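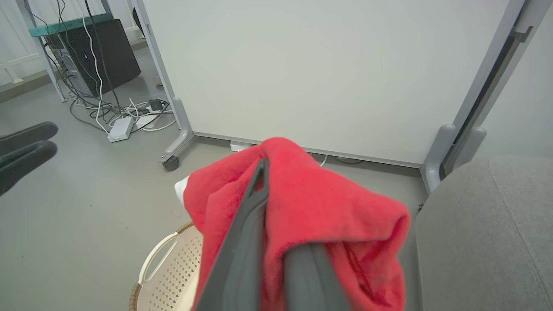
Red fleece towel with a cream laundry basket.

Laundry Claims: Frequently Asked Questions

Grivholm Household Notes
Last updated October 2025

These are the questions that come up most in the mailbag. The answers are by Hashini Kodikara and Rezaul Dissanayake unless another name is given. We buy what we test at the store, at the shelf price, and we don't take samples.

Do I really need as much detergent as the cap holds?

Almost certainly no. Look inside the cap and you will find lines, often molded in the same color as the plastic, and the line for a normal load is usually well below the rim. The maker of the detergent also makes the cap, and we leave you to think about that. Start at the lowest line. If clothes come out smelling stale or looking dull after a few weeks, go up a little. Most people who write to us about stiff towels are using too much, and when they cut back the complaint tends to stop.

If you have hard water, you may need more than we do. Your water supplier can tell you how hard it is.

Are pods better than liquid or powder?

They are easier to carry. Past that we haven't seen much. A pod is one fixed dose, so a small load gets the same amount as a big one, and you pay more per wash for the privilege. Powder is usually the cheapest and keeps well in a dry cupboard. Pods also need to be locked away from small children, every time, with the lid shut properly.

Does fabric softener make towels softer?

It makes them feel softer to the hand. It does this by leaving a coating on the fibers, and a coated towel doesn't soak up water as well as a bare one. People then say the towel has "gone off" and buy another. We'd skip softener on towels, on anything microfiber, and on sports clothes. On bed sheets it's a matter of taste. On children's sleepwear, read the label first, as many of them tell you to leave softener out.

My fleece has gone rough and bobbly. Can it be saved?

Partly. Heat and rubbing are what usually do it, and matted pile won't fully come back whatever the bottle says. Wash fleece cool, inside out if it's a garment, away from jeans and zippers, and dry it on low or on a rack. A soft brush while it's damp lifts the pile a bit. We have tried three "fleece reviver" sprays and couldn't tell the treated half from the untreated half with our eyes closed. Anjana Munasinghe thought she could with one of them. We shuffled the pieces and asked again and she picked the wrong one.

Does vinegar work as a rinse aid?

Sometimes, and much less often than the internet would like. A little white vinegar in the rinse can help with mineral build-up in hard water. It is not a disinfectant in any way you should rely on, it doesn't remove grease, and some washer makers warn that regular use is hard on rubber seals. Check your manual.

Never mix vinegar with chlorine bleach. The two together give off a dangerous gas. This is the one answer on the page where we have no doubts at all.

And baking soda with vinegar?

They fizz, and then you mostly have salty water. The fizz is what sells it. Use one or the other if you must.

Do dryer balls cut drying time?

The box for the Umell wool set says they do, and gives no figure for how long or compared with what. We ran the set for most of February in one household dryer, with bath towels, switching between balls and no balls from load to load. The times overlapped so much that we couldn't pick a winner. They did make a racket. If yours seem to help, you may be stuffing the drum less than you used to, and that does make a difference.

What about dryer sheets?

Same story as softener, more or less, plus a film that can build up on the lint screen. Hold the screen under the tap. If water pools on it and doesn't run through, scrub it with dish soap and an old toothbrush and let it dry before you put it back.

Is the Galtico laundry disk a scam?

We get this one a lot. The disk is a plastic puck filled with ceramic beads, and the package promises almost 1000 washes with no detergent. Tahsin Amarasinghe washed stained cotton squares with the disk, with ordinary powder, and with plain water. The disk and the plain water came out the same as far as we could see. Plain warm water and a lot of tumbling will get sweat and dust out of lightly worn clothes, so people who buy one are not imagining that their shirts look clean. They could get the same result by putting nothing in.

"Scam" is a word for lawyers. We wouldn't buy it.

But it has so many good reviews.

It does. When we last looked there were 2613 of them on one store page. Tahsin read through 251 of the five-star ones over several evenings and found that most were written in the first week of ownership, before anyone could know much, and that hardly any mentioned a comparison of any kind. We don't say they're fake. A person can be sincere and still have tested nothing.

Should I wash everything in cold?

For most everyday clothes, yes, it's fine, and it saves on heating the water. We are a bit less keen when it comes to sheets after someone's been sick, kitchen cloths, and cloth diapers. Go warm or hot for those, as far as the care label allows. "Cold" also means different things in different houses and seasons, and in a hard winter some powders don't dissolve properly. If you see white specks on dark clothes, that's probably it.

Do antibacterial laundry products do anything?

Some of them do what the label says under the conditions on the label, and those are in small print on the back. Often you need a full soak at full strength. A splash in the drawer isn't the same. For an ordinary household with nobody ill, detergent and thorough drying have always seemed enough to us.

Is it bad to leave wet laundry in the machine?

An hour, no. Overnight in summer, you'll probably be washing it again. There are "fresh hold" settings that tumble the load now and then, and they help some, though they're no reason to pay for a bigger model. The same goes for damp towels dropped in a basket. Hang them over a door first and put them in once they've dried. Baskets with holes in the sides let more air in than solid ones, but a wet towel at the bottom of a full basket is going to smell either way.

How often should towels be washed?

We've seen every answer from daily to monthly, usually from somebody with a product nearby. Bath towels that dry out fully between uses can go three or four uses. Hand towels in a busy bathroom need it more often. If it smells, wash it.

Does a higher spin speed mean better clothes care?

No, it means drier clothes at the end. Nnamdi Haruna, who used to repair washers and now answers our appliance mail, says the number on the front is a top speed that the drum may reach for a short part of the cycle. A machine sold as 2000 rpm would have to give us a very good reason. Heavy cottons can take a fast spin. Knits and anything with elastic are better off with a slow one.

Do I have to follow the care label?

The label is a cautious document. "Dry clean only" on a plain polyester skirt is often the maker covering itself, and plenty of those go through a delicate cycle without trouble. On wool suits, lined jackets and anything you'd be upset to lose, do what it says. We can't pay for your jacket, and we've had that letter.

Are laundry sheets greener?

They weigh less to ship, and there's no jug. Beyond that, be slow to believe the leaf on the box. The Lei brand sheets we bought came in a paper sleeve, inside a plastic bag, inside a mailer. They cleaned light soil acceptably and did badly on cooking oil, even with two sheets in the drum. Some readers like them for travel, and so do we.

You didn't like anything. Is there a product you recommend?

Plain unscented powder, whatever is cheapest by weight. An enzyme stain remover, applied before washing and left alone for a while. A drying rack that doesn't fold up when you look at it. We've used all of these for years and have no favorite brand to push.

Can I send in a claim for you to check?

Please do. Send the exact wording from the package and a photo of the back as well as the front. We can't test washers, and we don't answer questions about septic tanks, having got one wrong once. Anjana opens the mail and replies can take a few weeks.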